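Postska bagging tools

Postska is the grasp planning and replay package we use for snack bagging. It reads wrist camera recordings, proposes a grasp for each pack and sends the result to the Amano motion server. Miyuki Kudo maintains the planner. Itsuki Okabe looks after the replay viewer.

The sample set has 295 episodes, all recorded in April on a white tabletop with soft packs and an open bag with cord handles. Each episode folder holds the video, joint states, gripper width and a short text label.

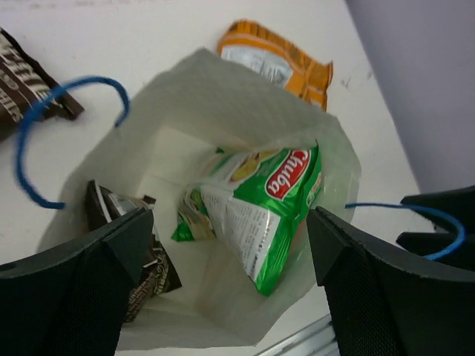

Labels name packs by main wrapper color, e.g. "green" or "dark brown". Two packs of the same color get a suffix, _a or _b, in the order they are first touched. Bag handles have their own mask class, since version 2 of the planner kept treating them as part of the rim.

Running it

Install the package, set POSTSKA_DATA to the sample folder and start replay with postska replay --episode 6. Add --masks to draw the segmentation. Python 3 is required.

Known problems

Glossy film breaks up the masks. Crumpled ends are sometimes split off as a separate pack. Depth is not included.

Send label fixes to Saodah Krishnan.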